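Rapport de projet : est-ce que la couleur des murs change la façon dont on lit ?
Atelier « Habiter et percevoir », rendu final
Souad Abdelaziz, avec Hauke Fuchs et Sointu Rantala

Bon, autant commencer par le début. Au départ on voulait travailler sur le bruit. Hauke avait même rédigé deux pages là-dessus, très bien d'ailleurs, sauf que le seul sonomètre du département était déjà réservé jusqu'à la fin du semestre. On s'est retrouvés à la cafétéria à chercher un sujet qui ne demande aucun appareil, et Sointu a lâché qu'elle n'arrivait jamais à réviser dans la salle bordeaux de la résidence Skustine. Moi c'est exactement l'inverse, je m'y sens comme dans une couverture ! Voilà notre sujet.

La question tient en une ligne : lit-on plus vite, ou mieux, ou plus longtemps, dans une pièce aux murs sombres et chauds que dans une pièce aux murs clairs et neutres ? On avait très envie d'ajouter la lumière, la hauteur sous plafond et la température, et notre encadrant, M. Reuter, nous a gentiment barré tout ça au stylo rouge. Il avait raison, on n'aurait jamais fini. 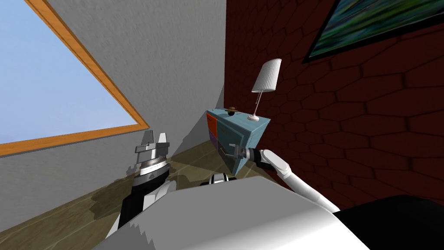

Côté lectures, on a été un peu déçus. Il y a énormément de textes qui affirment que le rouge excite et que le bleu calme, mais quand on remonte aux sources on tombe souvent sur quelqu'un qui cite quelqu'un qui cite un magazine de décoration. On a gardé ce qui nous paraissait solide, c'est-à-dire pas grand-chose : l'idée que le contraste avec la page compte peut-être plus que la teinte, et celle que les préférences personnelles brouillent tout. Cette deuxième idée nous a hantés pendant tout le projet (vous verrez).

Pour le protocole, on a utilisé deux salles de Skustine, l'une bordeaux, l'autre gris clair, à peu près de la même taille. Mêmes chaises, même lampe de bureau, qu'on trimballait d'une pièce à l'autre. Chaque participant lisait un texte de 1 000 mots dans la première salle, faisait une pause, puis lisait un autre texte de la même longueur dans la seconde. On alternait l'ordre. Les deux textes venaient d'un vieux guide de randonnée sur Hevolmont, choisi parce que personne chez nous n'y avait mis les pieds et que c'est écrit de façon très égale, sans rebondissement. Sointu a passé un week-end entier à couper les chapitres à la bonne longueur, et je la remercie ici parce que je ne l'ai pas assez fait sur le moment.

Après chaque lecture, un questionnaire de compréhension noté sur 20, puis une petite échelle de confort de 0 à 100. L'échelle, c'était mon idée, et je ne le referais pas comme ça. Les gens mettaient 50 ou 75 presque par réflexe. Une échelle plus courte aurait été plus franche.
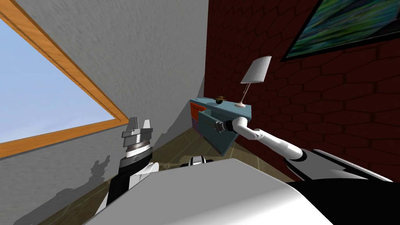

On a recruté en juin, en pleine période d'examens, donc au pire moment possible. Les affiches n'ont rien donné du tout. Ce qui a marché, c'est le gâteau au citron de Bernd, le père de Hauke, qui en a préparé des quantités franchement déraisonnables. Au total on a eu 47 participants, presque tous étudiants, ce qui limite évidemment la portée de ce qu'on raconte. Deux personnes ont lu dans la mauvaise salle à cause d'une erreur de planning (la mienne), on les a gardées quand même en inversant l'ordre dans le tableau.

Les résultats, maintenant. Sur la vitesse, rien. Les deux courbes se superposent presque, et Hauke les a retracées trois fois parce qu'il croyait s'être trompé de colonne. Sur la compréhension, un tout petit écart en faveur de la salle grise, mais il disparaît dès qu'on tient compte du texte lu : le chapitre sur les crêtes était plus difficile que celui sur la vallée, on aurait dû le voir en le testant avant. Sur le confort par contre, là oui, il se passe quelque chose. Les notes de la salle bordeaux sont très dispersées. On l'adore ou on la fuit, alors que la salle grise récolte des avis tièdes de tout le monde.

Et c'est ce qui m'a le plus amusée dans les entretiens : les gens parlaient très peu de couleur. Ils parlaient de la chambre d'une grand-mère, d'un restaurant, d'un cinéma. Une participante nous a dit que le gris lui donnait l'impression d'attendre un dentiste. Un autre trouvait au contraire que le bordeaux « prenait toute la place ». On a classé ces remarques à la main, avec des post-it sur la porte de ma chambre, et il en reste encore.

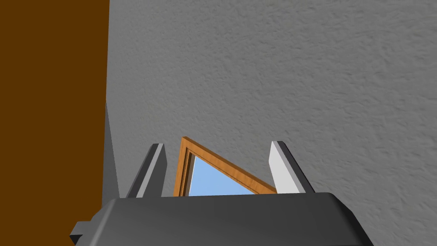 Pour la suite, on aimerait demander aux participants quelle pièce ils préfèrent avant la lecture, et voir si cette préférence annonce la note de confort. Bastian Reuter pense que oui, Sointu parie que non. Il faudrait aussi un texte plus long, parce que quelques minutes de lecture ne fatiguent personne, et la fatigue est sans doute l'endroit où la pièce joue vraiment. Hauke propose des séances d'une heure. Il va falloir beaucoup de gâteau.

Le tableau complet des notes et les deux textes de lecture sont en annexe, avec la grille d'entretien.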